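Nuver Home Tidy Practice Guide, second edition: a review

The Nuver guide is a 78-page code of practice for sorting household goods with hand-held grippers. It sits between the general machinery standards, which say little about bedrooms, and the in-house rules most groups write for themselves. We worked through it over 2 sessions in September, on a bed piled with plush toys, rolls and small household items.
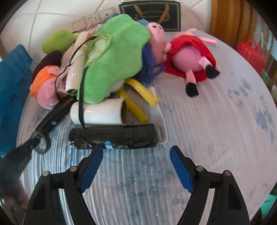 Review by Gemechu Derese | Vidville | Filed under: Standards and practice

Section 3 covers finger condition and opening width. It asks the operator to check pads and pivots before each session and to approach with the fingers fully open. The wording is clear and the checklist fits on one side of a sheet.

Section 5, on cords and straps, is the strongest. Any cord lying across a pile is to be traced by eye to both ends before the first grasp, and loose straps are treated as snag hazards whatever their length. Mitiku Workneh ran the same pile under our old Bogale rules, which mention cords once, in an appendix -- he now wants them replaced.

Wall outlets get a keep-clear distance but no method for measuring it when goods are stacked against the wall. The Brurport checklist handles this better, with a marked line on the bedding.

Soft goods are the weak point. The guide sorts objects into eight classes, and plush toys share one with folded linen. The two behave differently under a ridged pad, and our logs had to be split by hand. Of 786 logged grasps, the ones we argued over were nearly all in that class.
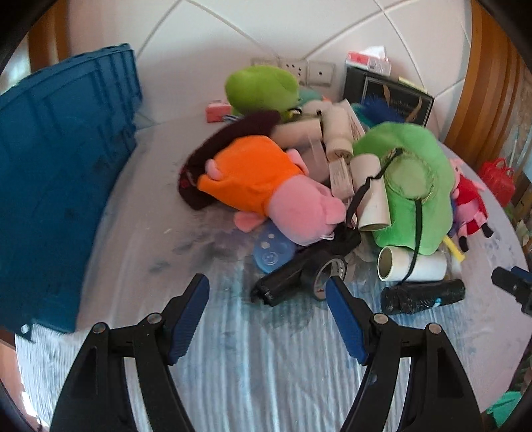
Does the guide apply if no motorised arm is involved?
Hand-held tools are covered in full by sections 2 to 6. Section 7, on powered motion, can be skipped, provided the omission is noted on the cover sheet.

Recommended for labs starting a household program, with a local amendment for soft goods. The index needs work -- "strap" is listed under "fasteners" only.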